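Small-Batch Food Production
Handout for session 6: Dried herbs and what the label tells you

Bring the three sample packs you were given last time. If you have eaten the marjoram, borrow somebody else's.

Last session we followed leaves from the field to the drying racks. We now come to the pack, where I think most of the trouble starts. Words such as "hand-finished", "slow-dried" and "valley-grown" do a lot of selling, and I have yet to meet a producer who could give me the same meaning for them twice.

Take our first pack, the Cumdale mixed herbs. The front says "air-dried the old way". The back gives a net weight of 14 g and a best-before month of November. Nothing tells you how long the drying took, at what warmth, or how much water was left in the leaf. Air-drying can be very good. It can also mean a draughty shed in a damp week, and a leaf that smells of hay.

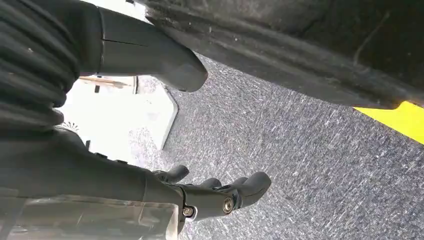
Cleaning is the part of the process that labels mention least. Leaf comes in with grit on it, and dried leaf makes a fine dust of its own that settles on racks, belts, scoops and door seals. Smooth steel wipes down quickly. Anything with folds or grooves is another matter: look at the dark rubbery surface in the photo, scuffed and dusty, with paler streaks of dirt running across its ridges. If a surface like that stood over an open tray of thyme, I would want to see the cleaning record before I heard a word about heritage. Ask when it was last done and who signed for it. "We do it regularly" is no answer.

Second pack: Stusance, a blend sold by Jatalent. The leaflet claims 119 "notes of flavour". I have asked how these were arrived at and was sent a second copy of the leaflet. Treat any count of flavours as decoration unless there is a tasting method behind it – how many tasters, whether they knew what they were tasting, and whether anyone was allowed to say "just tastes of oregano".

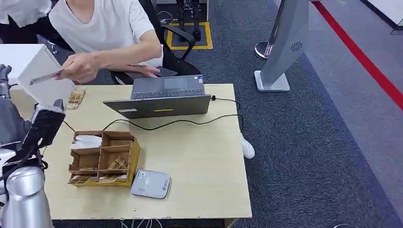 Reading time for the set pages: 14 minutes

The set pages cover water content and storage. They are clear enough, though the author is kinder to clear glass jars than I am. Light fades green leaf, and a jar on a sunny shop shelf has been losing colour since the day it was put there. Shops like glass all the same, and so do customers.

Third pack: the Carhuamaca mint, sold as "100 per cent single-farm". Of the three claims it is the only one you could check, so I respect it more. You would need the batch number, the farm's delivery notes and the packer's stock sheet. Ours is batch 437. Suppose the farm sent 40 kilos of dried leaf and the packer sold 60.

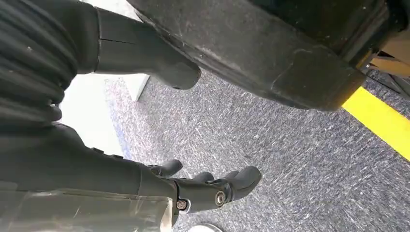 Then the extra leaf came from somewhere, and the label is wrong however good the mint tastes. Do the sum in the other direction as well. A packer who sells far less than came in may simply have thrown out stalks, but it is fair to ask where the rest went. Some will be sieved out as dust and some lost in the move from sack to pouch.

Be careful with smell tests. A strong smell on opening tells you the pack was well sealed. It says very little about where the plant grew.

For next time
Pick one claim from any dried herb pack at home. Write down what record would prove it, who would hold that record, and whether they would show it to you.
Read the pages on sieving and stalk content.
Rub a pinch from each pack between your fingers over white paper and note the colour and the amount of stalk.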